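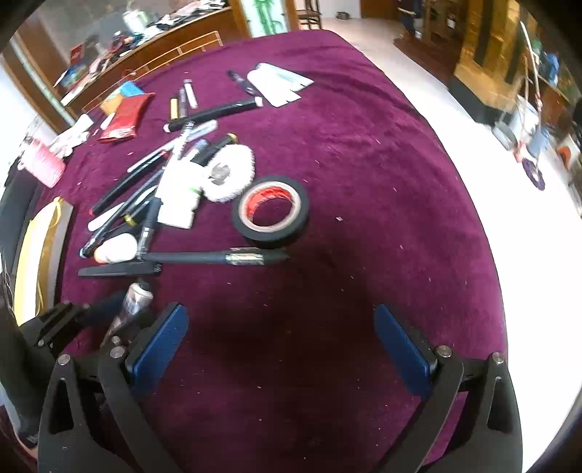

Berhanu Woldegiorgis wrote to ask how many times he must repeat one pick before the robot can learn it. For the Fluler hand tool I record 176 takes of each task, and I do it in sets of 14 with a short rest after each set.

Choose one target and stay with it for the whole set. A roll of tape lying flat on the cloth is a good first one.

1. Open the fingers fully before you press record.
2. Come to the roll slowly, with both pads at the same height.
3. Close, wait one second, and lift straight up.
4. Put it down in a different place and open again.
5. Stop the recording only when your hand is still.

If you bump a pen on the way, delete the take. After every six sets I copy the files to the Jilameo folder and check that they open.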